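The Meter at the End of Cantero Road

I read water meters for the town of Binton, and after that for Skatwood too, when the two systems were joined. The work is mostly walking. You lift the lid, wipe the glass, write the number and put the lid back so a child won't step in it.

The house at the end of Cantero Road had been empty two years. The owner had gone to live with her daughter, and the account stayed open at the minimum charge. Every month I wrote the same number I had written the month before. In January the number was different. The house had used 720 gallons.

I wrote it down and knocked. The curtains were shut and there were no tracks in the snow except mine.

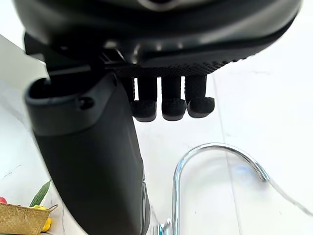 At the office they told me it was a broken pipe. I said a broken pipe would have run a lot more than that, and the supervisor said a small broken pipe, then. He told me to shut it off at the street if it was still turning. I slept badly that week. I woke up and made coffee and it was still an hour before work.

I drove out before my route. The small red dial on the meter was not moving. So there was no leak, and I had no reason to shut anything off. I shut the lid and stood by the truck. There was a smell of toast, very faint, and I could not say it came from that house, because the next one was only across the ditch.
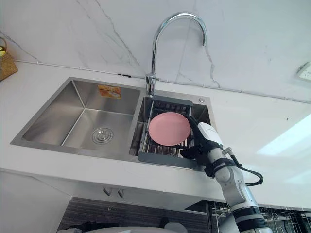 February

The second reading was close to the first. I wrote it in the book and then sat in the truck with the heater on.

A person alone uses water in a certain way. I have been at this long enough to have an idea of it. Someone was washing a few dishes and taking short baths. They were not doing laundry, or not much of it.

I should have told the office. There is a form for it. I filled in the top part, with the address and the account number, and put it behind the visor with the gas receipts.

The next day I brought a bag of groceries – eggs, bread, a can of coffee, some oranges – and left it on the back step. I felt foolish doing it. My wife used to say I would feed a fence post if it leaned the right way. When I came by that evening the bag was gone, but a dog could have done that. 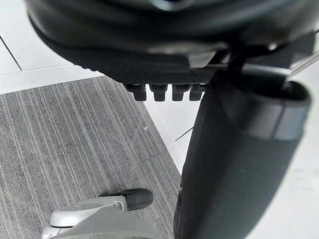

Odus Review, Vol. 7, No. 2

In March the snow went off the yard and I saw that somebody had raked along the side of the house. The leaves were in a pile against the fence. On top of the meter lid was a brick I had never seen before, and under the brick was a folded envelope with two bills in it and a note in pencil. The note said, For the water. I will be out by the first.

I didn't know what to do with money. The office doesn't take cash from a reader, and the account was paid up anyway. I put the envelope back under the brick and wrote on the outside, Paid already. Then I read the meter and wrote down the number from December.

It was the only false reading I ever turned in. It saved the owner a few dollars. I have thought since then that she might have known all along who was in there, and that it was none of my business from the start.
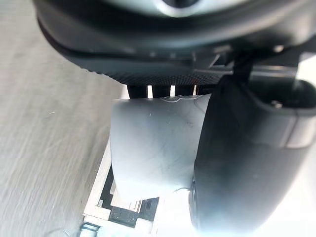 Dark posts, with light between them.

By April the brick was on the back step and the envelope was gone. I lifted the lid and wiped the glass. The dial was still. I stood and watched it longer than I needed to, and then I took the form out from behind the visor, tore it across and put the pieces in my coat.

The daughter sold the house that summer. The new people have a garden and go through a great deal of water.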